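Day 7 of teaching the arms to pick up bricks

Quick one tonight, brain is soup. Been at Bindurwood since breakfast driving the two arms by hand. For anybody new: no clever code from me, I hold the leader handles, the arms copy, and the recording gets fed to the model later. That's the job. My shoulders hate it.

Bricks on the table today. Green, pink, orange, yellow. Harsh Nigam wants them picked one at a time, slow, no bumping the neighbors. Easy to say.

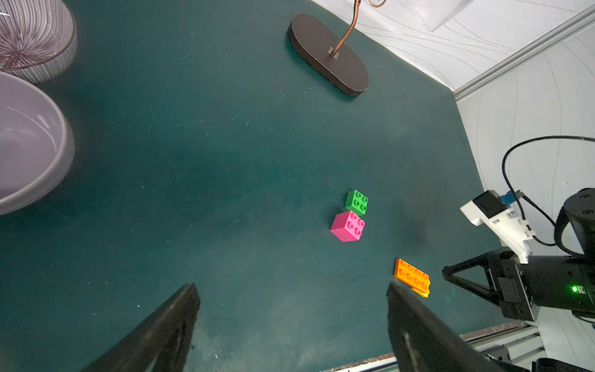
The bumping thing is real though. Two bricks close together and you have to come in at a dumb angle, wrist twisted, and your own hand wants to cheat and shove one out of the way. Can't do that. The model learns the shove. Ask me how I know (we threw out a whole afternoon in the Tomar set over it).

Count so far is 553 good ones. Goal is 3,858. Not looking at that number again.

Stuff I figured out, mostly the hard way:

1. Line up first, then go down. I kept doing both at once and it looks smooth but the grab comes out crooked. Now I stop with the fingers wide, either side of the brick, breathe, then close.
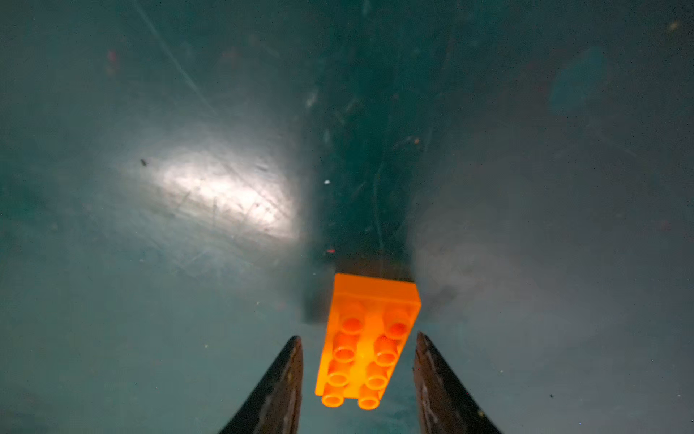 Long bricks are worse than square ones for this. Bit of a lean on them and the fingers land on a corner, brick spins, start over. Turn the wrist to match the brick, even if it feels like to much.

2. Start from differnt spots. Gert Pretorius caught me on this one, every take I did began from the same lazy corner. Now I back off and wander somewhere new first. Open fingers, bare bit of table, go. 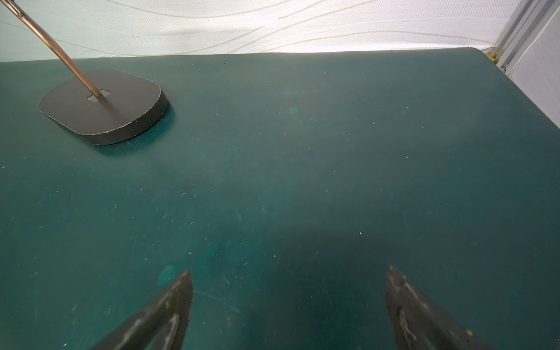
3. Watch the other arm. I drive right hand fine and forget the left one exists. Then it drifts. Park it or use it, don't leave it hovering while you think about lunch.
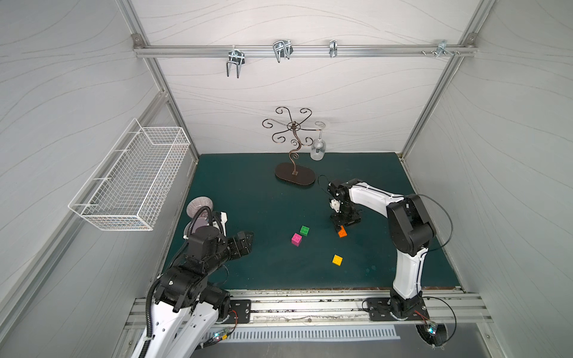 Dinesh Nautiyal asked why not do the wine glass already, since the rack is right there. Because I like my deposit, Dinesh. Glass is June. Bricks first, and the Nuso people want plain pick and place before anything hanging off a hook.

Tomorrow more orange. My orange takes are the weakest of the lot, too jerky on the lift. Might try going at half speed and see if Harsh complains. Ok bed.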